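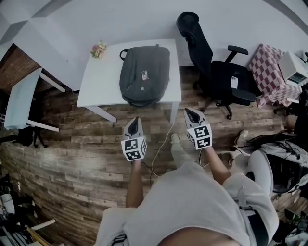
A gripper in each hand, in front of the white table.

Drastham Trackday Lap Timer review: quick to fit, harder to believe

I have used the same basic GPS timer for years, so I was never going to be an easy sell on the Drastham. The box promises live sector times, predicted laps and a "rider coach" that tells you where you're losing time. It costs $339 more than the timer I already own. For that kind of money I want to go faster, or at least find out why I don't.

Fitting it took 19 minutes in the paddock. The mount clamps to the top yoke and clears the brake lines on my 600. The screen is bright enough at noon and the numbers are big. No complaints there, though the rubber plug over the charging port feels like it has one season in it.

I ran it over two days at Jadoon, which has a long back straight, a tight hairpin and a double-apex right that I have never once gotten right. Lap times matched my old unit to within a tenth or so. Sector times were another story. On the hairpin, where the trees hang over the outside of the track, it twice handed me a sector I know I didn't ride, and the predicted lap then stayed wrong until I crossed the line. If you are chasing a number at 120 mph, you don't want a display that makes things up.

The coach is worse. After every session it gives you a score out of 100. My best session of the weekend got 53. A sloppy one, stuck behind slower traffic with two missed apexes, got 82. I have read the manual twice and still can't find out what the score measures. It told me to "brake later" into turn one after a session where I had run wide at turn one three times.

Then there's the app. You need an account before you can download your own laps, and comparing more than five of them takes a paid plan. The Vukik I tried last year had a plainer screen and an uglier case, and it let me pull the raw file onto a laptop with no sign-in at all.

Battery life is good. It got through all of Sunday on one charge with plenty left. It also survived a rain shower.

Would I buy it? At half the price, maybe, and I'd leave the coach switched off. If you race in a club series and already have transponder times, I can't see what this adds. Two and a half stars out of five, and the half is for the mount.

Comments

apex_late: Same thing with the score here. Got my highest ever on a session that was mostly yellow flags.

rearsets: Did you update the firmware? The hairpin problem was much better on mine after the second update. Still hate the account thing.

twostroketed: Went with the Grokanik instead. Smaller screen but the sectors are solid. Mount is junk though.

rearsets: @twostroketed does it fit a yoke with a steering damper on top?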